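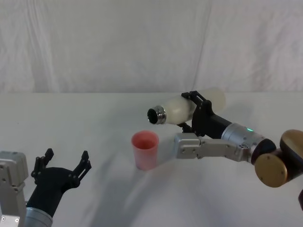
White cloth covers the tabletop at Rurkimora's new photo corner in Orard, with a matching white backdrop behind it. Photo: Rurkimora

Orard's potters, bakers and online sellers have a bright new spot for taking pictures of their work. The tabletop photo corner at Rurkimora, the shared workshop on Evangelista Street, opened to the public this November, and 100 people came through on the first evening to see it and try it out.

The setup is wonderfully simple: a table covered in white cloth and a tall white fabric backdrop hanging behind it. Anyone in town can book it by the hour, and workshop members get their first two hours free.

"I have been photographing bowls on my kitchen counter for six years, with the toaster in half the pictures," said Sinan Özkan, a potter who helped hang the fabric. "Then I put one blue bowl down on that cloth and it looked like it belonged in a museum shop. I think I yelled!"

The workshop paid for the corner with $3,440 raised at its fall sale, where members sold 244 pieces, from mugs and cutting boards to a very popular run of knitted pears. The money went to fabric, the hanging rail, lights and a new coat of paint for that end of the room. Tulto, the fabric store two doors down, cut and hemmed everything at no charge.

Members talked for weeks about paper versus cloth. Paper lies flatter, but it tears and gets dirty, and a roll has to be replaced once the clean part is used up. Cloth won the vote. It does wrinkle – there are soft folds in the backdrop and a few ripples across the table – and plenty of members say they like the look.

"You can steam it if you want it smooth, and the steamer is right there on the shelf," said Ekrem Uysal, who runs the bookings. "But I love a little crease under a loaf of bread. It looks like somebody is about to eat."

Uysal had 169 hours booked before the end of the opening week, much of it by people getting ready for holiday markets. Evening slots went first, and he has now added an early session at 7 a.m. for bakers who want to shoot while the rolls are fresh.

A spare set of cloths is kept in the workshop closet, and users are asked to swap them if anything spills. Wet clay and open jars of dye have to stay at the sinks.

Bookings can be made at the front desk or by phone. A free class on photographing small objects, led by Özkan, starts at 6:30 p.m. on the first evening of next month, and beginners are welcome with any camera or phone.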